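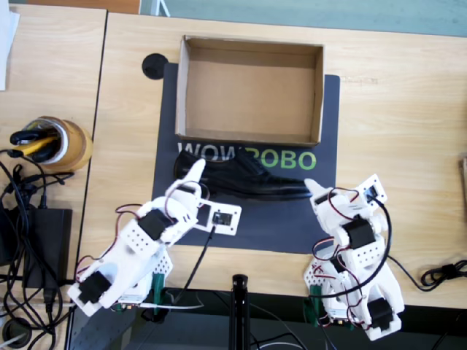
How often does the new planner in Gatness change its mind about where to go?
Every 500 milliseconds, which gives both arms a fresh path while they are still finishing the old one.

We spent most of April on that number, and I'm so glad we did! At 1000 the arms tended to wait on each other politely (a bit like two people at a door), and anything much quicker left the perception step panting behind. The shoe and box task is still our favorite test, what with all that shiny black leather for the cameras to puzzle over. The settings are in the Collado branch, so do pull it and tell us how you get on.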